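Trash piles up on top of the can lid instead of going in. Is a bigger can the only fix?
Posted in Kitchen & Household

Beril Bayram
We have a white plastic can with a lid, in the corner by the back door, and people in this house set their garbage on the lid and walk off. I come down at 6 in the morning and there are wrappers on it again. My husband wants to order the big Flavholm one with the foot pedal for $70. I'm not convinced a pedal changes anybody's behavior. I also doubt the orange bags we use fit it, and I have most of a roll left.

Last night's collection, with the lid tipped partway up: a snack wrapper, more packaging behind it, and a plastic cup with the straw still in it.

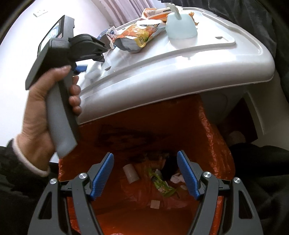
Güven Karakaya
Before you spend anything, find out whether the bag is full when this happens. People stack on a lid when they think there's no room underneath, or when opening it takes a free hand they don't have. If the bag has plenty of space, a bigger can buys you nothing except a bag that sits longer and smells worse.

I went through this with a Usero can that was supposed to be good for 1000 bags' worth of opening and closing, whatever that means. The hinge got stiff well before that. I took the lid off and left it off. The stacking quit, mostly. The smell was no worse as long as I tied up anything with meat in it. Try it for a couple of weeks, it's free.

On the bags, measure around the rim of the new can and compare that to the bag opening laid flat, times two. Don't go by the gallons on the box. I've had two brands with the same number on them and one wouldn't stretch over the rim.

Cups are their own problem. Dump the ice and whatever's left in the sink first or you'll have a puddle at the bottom of the bag.

janbridge_mom
get the pedal one, we love ours!! kids use it no problem

Beril Bayram
How long have you had it? Everybody loves theirs the first month.

janbridge_mom
since April

Beril Bayram
OK. I'm taking the lid off tonight and we'll see. If it doesn't work I'm out nothing, and he can have his pedal when the roll of orange bags is gone. There are 20 left.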